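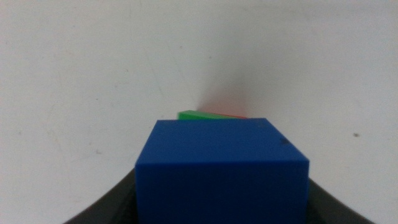 Questions I get about my painted crates

Where do you find them?
Mostly the Thursday market in Sutdale. I paid 15 pounds for my last pair, and yes, I haggled (badly).

Do I have to sand first?
A quick go over the rough bits is plenty. I like a few knocks and dents left in!

Which paint did you use?
Chalk paint from Hegyi, two thin coats. The first one always looks awful – keep going.

Can I keep mine outside?
I wouldn't. I left one by the back door all winter and the bottom went soft, so now they live in the hall with shoes in.

How do you fix them to the wall?
Two long screws through the back slats, into proper wall plugs. Mine are 44 cm wide and that's held up fine with books in.

Will you make one for me?
Sorry, I only do them for myself and my sister, but ask me anything in the comments.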